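4. Recording a demo (hand guiding or remote)

Read section 3 first if the arm has not been homed today. Imik controller on, Bavell pendant plugged in, stop button where you can reach it.

4.1 Hand guiding

1. Pendant to TEACH. Wait for the steady light.
2. Hold the wrist, squeeze the guide switch halfway. All the way in = arm locks again.
3. Press REC, wait for the beep, then move.
4. Go slow near the object. Slower than feels right.
5. Close the gripper with the side button, not with your fingers.
6. Task done – let go of the switch, press REC again.

CAUTION: keep hands out from between the links. One person guides, nobody else inside the tape.

4.2 Remote control

1. Put the Nimri handset on its rest. Arm and handset must match before it will link.
2. Hold LINK for the full beep. Short press does nothing.
3. Scale at half for the first few tries. Full scale is twitchy.
4. Record same as 4.1, steps 3 to 6.
5. Unlink before you put the handset down. The arm follows it right down to the table otherwise.

Note: same steps in simulation, pick SIM in the source menu. No stop button needed there but use it anyway, good habbit.

4.3 Keep or toss

Play every demo back once. Toss it if you paused a long time mid-move, bumped something, or dropped the object. A slightly crooked path is fine – leave it in.

Start pose should change a little between demos. Move the objects too. Our kitchen set has 128 demos and the first 19 had to be redone becuase everything started from the same spot.

Name files task, operator, number. No spaces. Questions on naming go to Jummai Ekwueme, pendant faults to Ehsan Karimi.
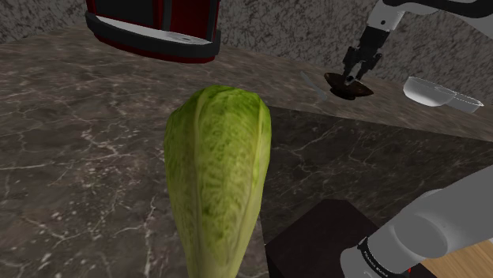 Can two operators record demos for the same task?
Fine to mix them, as long as both grip the object the same way and each uses their own operator name in the file.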